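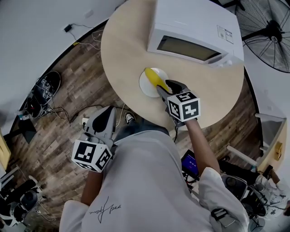 *Banana on the plate, collection room, Litcombe.*

# Visit to the Duman collection room, Litcombe

2026-03-04

I spent most of a day at the Litcombe site, where Duman records handheld gripper data for the Pimstead kitchen tasks. The visit was arranged in August as a general tour. By the time I got there the group had a fault to talk about, and they let me sit in on the review and watch the work.

The task is short. An operator with a gripper in each hand picks up a piece of food and moves it on or off a plate near a microwave. Each gripper carries a marker cube, and the tracking software, Jodon, works out from the cubes where both hands are. The recordings are then used to train an arm at Pimstead.

## What went wrong

The arm at Pimstead had been closing its left gripper early, short of the plate. It did this on some objects and left others alone, so it was first put down to a worn finger pad. The pads were changed and the fault stayed. During a later run the arm closed on the rim of a plate, pulled it off the table and kept moving. The operator there hit the stop. There were no injuries, but the plate broke and the arm had traveled well past the point where it should have halted.

The trace led back to the Litcombe recordings. Out of 1,116 episodes in the batch, 131 had the left and right cube IDs swapped for part of the take. Jodon had lost one cube, picked up the other, and carried on under the wrong name. The file still passed the automatic check, which only asks whether two hands are present.
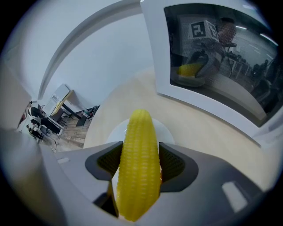

The microwave door came up early in the review. Dark glass gives a usable reflection, and a marker seen in the door can be read as a second marker in the room. The group had masked the door in the overhead view but left it alone in the gripper views. They aren't sure this explains every bad episode. Some of the swaps happen with the hands well away from the door, and those look more like one forearm passing over the other cube.

## The stop

I was more interested in the second half of the fault. Bad data made the arm close in the wrong place, but it should have stopped when the load on the wrist went up. The limit had been raised for an earlier job with heavier items and was never put back. It wasn't written on the run sheet, so the person starting the arm had no way to see it.

## Changes so far

- The batch is held. The 131 episodes are out, and the rest are being checked by eye before release.
- Jodon now ends a take if a cube is lost for more than 3 frames.
- The microwave door will be covered with matte film.
- The wrist limit goes on the run sheet and gets read aloud before the arm is powered.

The target for the full set was 2,000 episodes and that date will slip. I asked whether the floor cables were part of the review, with operators turning and stepping while they watch their hands. They were not. It has been added, and I was told the cables would be moved to the wall side before the next session.

I have asked for the Pimstead log from the plate run and will attach it when it comes.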